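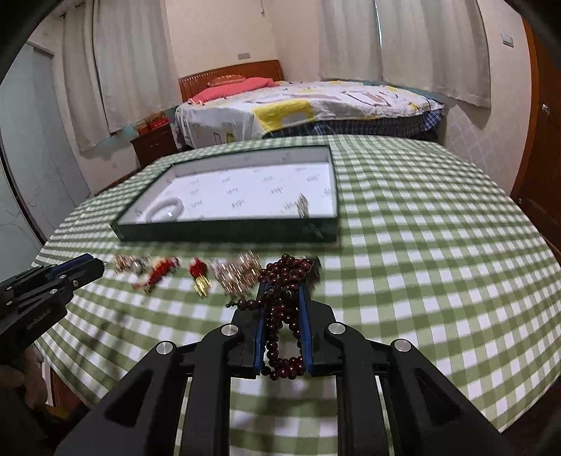

Beads and bits next to the green tray, bedroom table

Flada accessory tray, the shallow one. Bought in August from Naltivlow for 237, went back for a second a week later so that tells you something.

Good: low sides, so you can grab a clip without digging. White inside - you spot small stuff right away. My rose-gold pieces used to vanish in the old drawer. Green outside looks nice on a gingham cloth, better than in the shop photos.

Not so good: no dividers. Long bead strings are the worst, mine is dark reddish brown and it knots up if I just drop it in. Now I coil it in a corner and put the hair things at the other end. Works OK. Also the outside marks easily, wipe it with a soft cloth, nothing scratchy.

Looked at the Bimaveck one too, has a lid but its twice as deep and everything ends up in a pile. Returned it.

Would I buy agian? Yes, for everyday stuff. For fine chains get something with slots. 4 stars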